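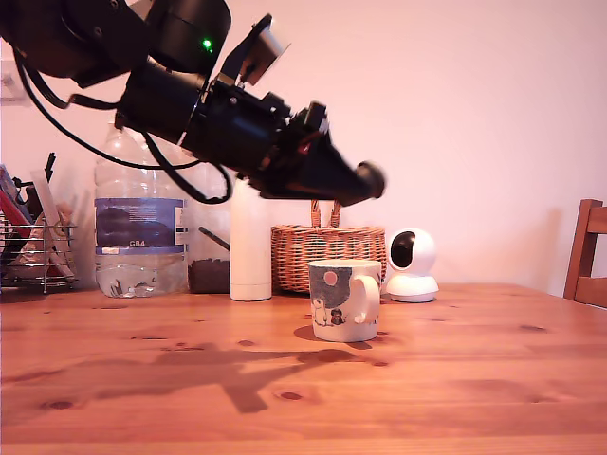
Open lab day at Stindavo, and the stop button that let go
Posted 1/31/24

I've wanted to get inside the Stindavo lab in Parnamier ever since they moved there from Gallby, so when they put up 23 places for an open day I signed up before I'd even looked at the train times. (The train times were terrible. I went anyway!)

You get a badge, a short safety talk and a pair of glasses, and then you're pretty much standing next to the arms. The safety talk was mostly about where your hands should be, meaning behind the yellow tape. The one I'd come for is the tabletop setup running Gethin, their in-house control software. It works on an ordinary kitchen-type table with ordinary kitchen-type stuff, mug, wicker basket, water bottle, and the job is picking up a little gray cup and putting it down somewhere else. Sounds dull, I know. I could have watched it all afternoon.

They told us Gethin has done over 2,000 of these pickups since October, and the engineer running the demo was very open about how many of the early ones were bad. Too much squeeze and the cup pops out sideways. Too little and it slides down between the fingers as soon as the arm moves.
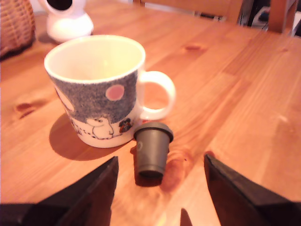

Gripper, small gray piece and the mug with the cartoon characters on it.

So, the thing that went wrong. We were well into the demo, the arm had the cup up off the table and was on its way across, and somebody in our group leaned over the tape to get a better look. Not far, but far enough. The engineer did just what you'd want and hit the stop button right away. The arm froze, great, everybody breathed out. And then the fingers opened and the cup dropped, bounced once and rolled off onto the floor.

It's a tiny cup, so no harm done, and a few people laughed. The engineer didn't. You could tell that wasn't supposed to happen. On a stop the arm should hold its position and the gripper should keep holding whatever it's got. Swap the cup for something heavy or hot and you have a real problem, caused by the one button that's there to keep you safe.

They paused the demo and I figured that was it, but they let us stay and watch them look for the cause, and I have to say this was the best part of the visit. First they tried it with the cup sitting on the table and the fingers empty. Stop, release, stop, release, nothing odd. Then they had it pick the cup up again and stopped it at different points of the move.
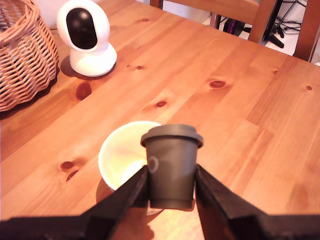
It didn't do it every time, and that made it so annoying to find. Held still, the grip stayed closed. Stopped while moving, it let go on 2 tries and was fine on the rest. One of them had a laptop open on the log by then and was reading out lines to the other, and I caught maybe half of it.

As far as I understood, a stop during a move also cancels the command the gripper is busy with, and if that command gets cancelled at the wrong moment the gripper goes back to its startup state. Its startup state is open! The gap is about 235 milliseconds wide, so you could press that button for months and never land in it. The fix for the day was to make "keep the last grip" the startup state, with a slower speed on top until they've tested it properly. They also wrote it up as a safety fault and stuck a note on the controller, which I liked to see. 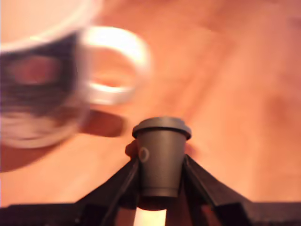
Cup with its lid, held between the two fingers, mug behind.

With the change in, they ran the stop test again and again and the cup stayed put each time we watched. Our engineer wouldn't call it solved, though. I asked if a spring in the gripper would be a better answer, so it stays shut even with no power, and got a long and pretty interesting reply about what happens when it's your finger in there. Then you very much want it to open. They've gone back and forth on that one and I don't think they're done.

We lost the tour of the workshop upstairs because of all this, and coffee was rushed. They've said there'll be another open day and that people from our group can come back for the part we missed. I've already put my name down. If you go, wear shoes you can stand in, there are no chairs for visitors, and take the earlier train from Gallby because the later one doesn't connect.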